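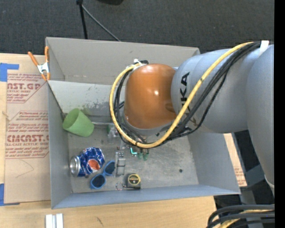

What happens to the people at the sorting tables when an arm starts doing the picking? At Kivside, they kept their jobs and the jobs got stranger.

I came over from the Hasthorpe site in April, when the first arm was still being set up. Before that I had sorted by hand for 9 years. You stood at the table, reached in, decided, and put the thing where it went. By the afternoon your shoulder told you how many you had done.

Now Reet Priedītis and I mostly deal with what the arm leaves behind. A crushed can is one kind of problem. Sunglasses are another, and clear plastic is the one we talk about at lunch. When it stops, one of us clears it, writes down the item and starts it again. The target is 520 picks a shift. Some days we get there.

My shoulder is better. The pay is the same, which Marjan Zarei has raised with management twice. The part I didn't expect is the quiet. There used to be six of us talking across the tables, and now there are three – the others moved to receiving, where they say it's colder but the company is good.

Jonatan Sjögren wants me to take the maintenance course at Ekulcombe. I've got the form at home. It's mostly electrical, and I haven't sat in a classroom in a long time.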